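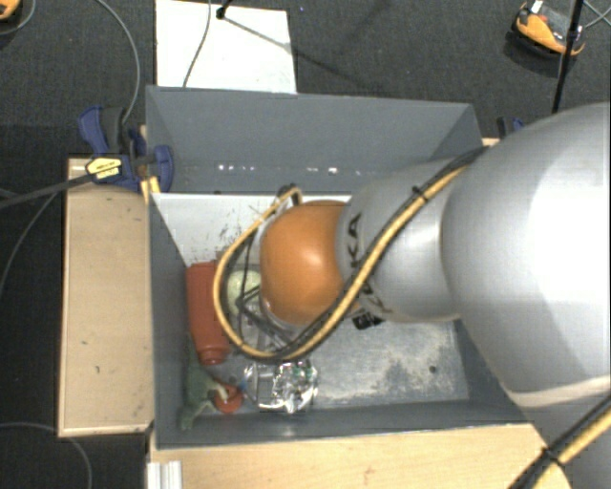 Hisau @hisau_bako

灰色の深箱について、8月の棚卸しメモ。数投稿に分ける。

壁は高く、斜め。底面積は開口より小さいので、収容量を開口寸法で見積もると必ず外す。台帳には底の内寸を書く。長辺797mm、短辺は測り直し中。

底は金属っぽい灰色で、中央と右側にクリーム色の擦れ。奥の内側の白っぽい板にも黒い引っかき傷がある。台帳の区分は「摩耗・継続使用」。穴あきと変形だけ交換に回す。

中身は左半分に寄っている。赤茶のボトルは左壁沿いに縦置きで寝かせ、キャップは手前向き。斜め壁の箱に丸物を入れる場合、この向きがいちばん場所を食わない。

立てて入れる案もGasachの棚で試した。上段との隙間が286mmしかなく、背の高いボトルが当たるので不採用。

キャップは側面に溝のあるタイプ。横置きにするものは投入前に増し締めする。にじみがあったものは別箱へ。袋に入れて戻す運用は昨年やめた。

ラベルは箱の外側、短辺の上端に統一。内側に貼ると擦れて読めなくなる。旧ラベルの糊残りは後日まとめて処理。

同型は在庫39箱。うち21箱は底の擦れを記録済み、残りは未確認。Bristasbergの倉庫分は含まない。

次は仕切り板。斜め壁に合わせて台形に切る必要があり、型紙を作ってから寸法を載せる。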